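Three weeks with the Ketcombe arm in the bathroom

I said in May that I would write up the Ketcombe rental once I had used it long enough to have an opinion. I have one now, so here goes.

For anyone who missed the earlier post, Ketcombe is the bathroom cleaning service from Rernach. You don't buy the robot. You pay by the month, they bring it to your house, and someone from the company spends part of a morning teaching it your rooms. Our plan is the small one, 210 a month, which covers one bathroom and the kitchen sink. The larger plan adds floors and I didn't want that. I already have a floor vacuum and it does fine.

The setup was done by Iker Villalobos, who has done most of the installs on this side of town. He walked the robot through the bathroom by hand first, then let it try things on its own while he watched a tablet. It took longer than the two hours on the website. Most of the extra time went into the washbasin. The toilet and the tub were quick, which surprised me.

The basin is harder than it sounds. Ours has a wide flat rim, then a bowl set down into it, and the inside walls curve. The gripper has to keep hold of the cloth and keep it flat enough against the ceramic to clean anything, and it has to go around the faucet and the drain stopper without catching on either one. On the first day it wiped the rim nicely and left a band of toothpaste halfway down the bowl. Iker raised the pressure setting one step and ran it again. Better.
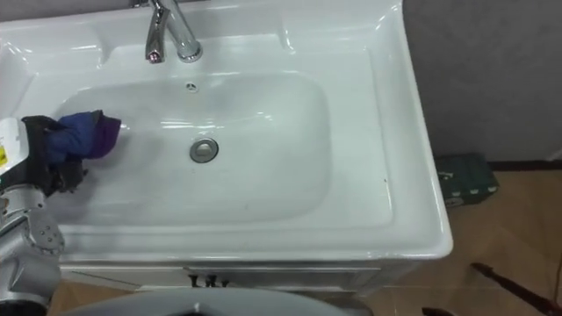 Working on the left wall of the bowl with the cloth bunched up in the gripper.

The cloth is my main complaint. The arm picks it up in a wad and never really unfolds it. A person would fold it in four and turn it over when one side got dirty. The robot uses whatever part is sticking out. I wrote to support about it and got a reply from Waraporn Tanasarn the same evening. She said thinner cloths work better and that a refolding step is planned, with no date. I switched to thinner cloths and they do help some – I'd still like the refolding.

Now the good parts. It is gentle. I had worried about the glossy finish and I can't find a scratch on the basin. It is also quieter than I expected, and I can take a phone call in the next room with the door open. The schedule is easy to change. I have it start at 10:30 in the morning, after everyone is done in there, and it sends a message when it finishes.

The less good parts: it is slow. I can do the basin in a minute and a half and the robot takes 11 or 12. It doesn't do soap scum in the corner behind the faucet, so I still get in there with an old toothbrush. And it stops and waits if somebody leaves a hairbrush on the rim. You can tell it to move small things, but that is an extra on the bill and I turned it down.

I also looked at Bredach before signing up. Their machine is for sale only, and with the wall dock the quote came to more than I wanted to put into something this new. My neighbor Prapai Ongart has one and likes it, though she uses it mostly for windows.

Would I keep the Ketcombe? For now, yes. I have bad wrists and scrubbing is the chore I put off the longest, so 210 a month is worth it to me. If your hands are fine and you have one small bathroom, I'd save the money. The contract can be dropped after 3 months and I'll decide again then. Next week I'm letting it try the kitchen sink, which is steel and shows every streak.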